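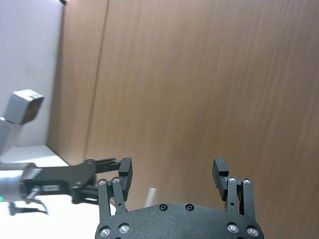

Black gripper in front of a wooden wall.

I went into Szilágyi with pretty low hopes. I'd picked it up on a Friday night when I wanted something short to read before bed, and the blurb made it sound like every other haunted-house-but-it's-an-apartment story I've read this year. Well, I finished it in one sitting and then read the first half over again, so joke's on me!

Quick setup without giving too much away. Our narrator moves to a harbor town called Surnport to catalog the papers of a dead radio playwright (that's the Szilágyi of the title -- we never get a first name, which drove me a little crazy). The job is supposed to take 10 days. The apartment is full of reel-to-reel tapes, and on the tapes there's a voice reading stage directions out loud. After a while the narrator starts noticing that the directions match what she did that morning. Put down the cup. Go to the window. Wait there.

It's a great hook and the author knows it, because she takes her sweet time getting to it. The opening pages are mostly the ferry, the landlady, the wrong key, the right key, and a long bit about soup. I loved the soup! My sister-in-law, who borrowed my copy, quit during the soup. So you'll know pretty fast which camp you're in.

What worked best for me was the tape sections. They're printed as plain lines with no quote marks and hardly any punctuation, and they get shorter as the story goes on, so by the end you're flipping pages at a silly speed. I caught myself reading them in a flat little whisper. There's one scene on the back stairs, with the tape still playing two floors up, that gave me actual goosebumps, and hardly anything happens in it. She just stops walking before she's told to.

Now the gripes. The middle sags. There's a side plot with a local theater group called the Drollano Players that wants to put on one of the lost plays, and it eats up a big chunk of a story that's only 100 pages long. I kept expecting them to matter. They sort of do, for about a paragraph, and then they're gone. I'd have traded all of their rehearsals for one more night in the apartment.

Also, the typos. Not a ton, but the landlady's name is spelled 3 different ways, and in a story where you're hunting for clues, that's rough. I spent a good while convinced there was more than one landlady (there isn't -- I checked).

The ending is going to bug some people. It stops on a stage direction and we don't see whether she follows it. I liked that a lot, though I did turn the page hoping for a bit more and got the ad for Sirkel, the author's next one, which looks like it's set on the same stretch of coast. I've already put it on my list for June.

Good for readers who like their scares quiet and don't mind some soup. If you want blood or a big explanation, skip it. I'm giving it 3 and a half stars, and the half is for the back stairs.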